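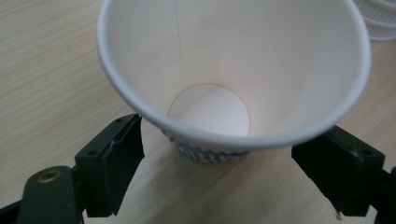 4 min read

Cusi Pour-Over Stand and Dripper Set

Sold by Treravar Coffee Supply. In stock, ships Monday through Friday.

Okay, so I've been selling coffee gear for long enough to be a bit suspicious of anything that calls itself a "system." The Cusi is a stand, a dripper and a drip tray, and I've been making my own coffee on it since last October, at home and then at the shop, because I got tired of carrying one back and forth and took a second one off the shelf. My accountant would like me to stop doing that.

What I like most is the height. Most stands I've tried are built around a glass server, and if you want to brew straight into a mug or a paper cup you end up stacking things on a saucer and hoping. The Cusi arm slides up and down on a single post and locks with a thumbscrew, so you can drop it right down over whatever you're drinking out of. Espresso cup, soup mug, the travel mug your sister gave you, all fine. I brew into paper cups at the market every week (more on that in a minute) and the dripper sits low enough that I don't get coffee freckles all over the tablecloth.

The dripper is ceramic, white inside and out, with a wide hole at the bottom and ribs that run about two thirds of the way up. It takes the ordinary cone filters you can get at any grocery store. I know some of you have strong feelings about fancy filters, and go ahead, they fit too! I use the cheap ones and rinse them.

What you get in the box

Stand base and post, powder-coated steel
Sliding arm with thumbscrew
Ceramic dripper
Drip tray with lift-out grate
A starter pack of paper filters
One hex key, which you'll need once and then lose

Putting it together

It took me one cup of coffee's worth of time, and I'm not handy. The post screws into the base from underneath. Do that bolt up properly tight, tighter than feels polite, or the arm will swing a little when you pour. The first one I built was wobbly for a week and I blamed the stand until Béla Gál, who fixes our grinders, turned it upside down and gave the bolt half a turn. Fine ever since.

Leave the little felt pads on the base. They look like packing material but they're supposed to be there.

How I brew on it

Everybody has their own recipe, so take mine or leave it. I use 22 grams of coffee, ground a bit coarser than table salt, and I pour in four goes with a gooseneck kettle. First pour is just enough to wet everything, then I wait until it stops puffing up. After that I go in slow circles and stay off the paper. If it drains too fast and tastes thin, grind finer. If it sits there like a pond, grind coarser. The Samik hand grinder does a nice job with this dripper if you're looking for one - I keep mine around 8 clicks past where I'd have it for a moka pot, though yours may be different.
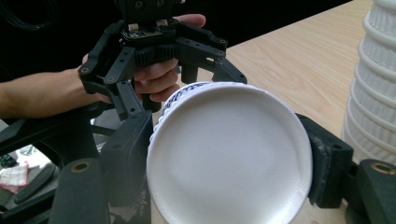 At the market I do things a little differently, mostly because there's a line and people are cold. I pre-weigh the coffee into small jars the night before, and I set up two stands side by side so one can be draining while I pour the other. Sinéad Hegarty (she has the bread stall next to mine and is a very honest taster) told me my second cup was always weaker than my first, and she was right. I was rushing the last pour. A timer clipped to the post fixed it, and I now think everyone with two stands should have a timer.

If you're going to use it outdoors, put the base on something flat and heavy. A cutting board works. Wind isn't really a problem for the stand itself, but an empty cup will take off across a parking lot, so pour first and chat later.

Cleaning

The dripper can go in the dishwasher, top or bottom rack. The grate lifts out and can go in too. Don't put the stand in there! Just wipe it with a damp cloth, and dry the threads on the thumbscrew if you've splashed them. I had one go stiff on me after a wet Friday and a drop of food-safe oil loosened it right up.

Coffee oils will tint the ceramic after a while. A spoonful of baking soda and a soft brush takes it back to white, or you can leave it alone, which is what I do with the one at home.

Size and weight

Height to top of post: 400 mm
Base: 222 mm long, fits under a standard kitchen cabinet with the arm on
Weight without dripper: 1000 g
Finishes: matte black, cream

The cream one shows splashes less than you'd think. The black one shows every fingerprint, and I still like it better.

Questions I get a lot

Will my own dripper fit? Probably. The ring on the arm is sized for most cone drippers with a flat collar. The Drandham glass one fits if you take off its wooden sleeve. Flat-bottomed metal drippers are hit and miss, so send me a message with the width across the collar and I'll go measure.

Can I buy just the arm? Yes, and the thumbscrew, and the grate. They're on the spare parts page. Ceramic drippers are sold separately as well, for those of us with tile floors.

Can I brew two cups at once? One arm per post, so you'd need a second stand. I did try balancing something clever with two arms and I won't be doing that again.

Do you ship it already put together? No, it packs flat. If you're picking up from the shop, ask at the counter and I'll build it while you wait, and you can have a coffee.

Returns are 30 days, used or not, as long as you rinse it first. Please rinse it first.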